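Belkadi Studios – Stage 2 Pre-Shoot Safety Checklist
Production: Bundix (feature film)
Completed by the stage safety office before cast call

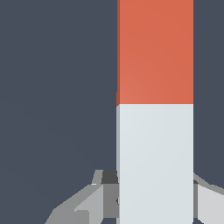
All items must be marked before performers are admitted to the stage. Items marked Open require a comment and a second check.

1. Exits and aisles
Fire lane clear on all sides of the set – Pass
Exit signs lit – Pass
Stage doors open freely from inside – Open
Comment: The north door sticks at the threshold. Maintenance was notified at 6:40 a.m. Keep a crew member at this door until it is repaired.

2. Lighting and power
Safety cables on all overhead lamps – Pass
Cable runs covered at walkways – Pass
Distribution boxes closed and tagged – Open
Comment: Box 1758 has no current tag. Adodico, the rental supplier, is to provide the test record. Do not load this box until the record is received.

3. Scenery
Braces and stage weights in place – Pass
Raised platforms fitted with rails – Pass
Comment: The balcony rail was removed for the wide shot and has been refitted. Remove it again only with the key grip present.

4. Cast areas
Dressing room heaters tested – Pass
Makeup room ventilation working – Pass
Quick-change booth lit – Pass
Comment: The lead actress has two quick changes in the dance number. Floor tape at the booth is worn and should be replaced at lunch.

5. Background performers
Head count matches call sheet (73) – Pass
Safety briefing given – Open
Comment: Performers arriving on the late bus from Briltulero have not been briefed. The assistant director will repeat the briefing in the holding area.

6. First aid
Medic on stage – Pass
Kit sealed and in date – Pass
Eyewash station – N/A

Status: Rehearsal permitted without Box 1758. Filming on hold until items 1, 2 and 5 are closed.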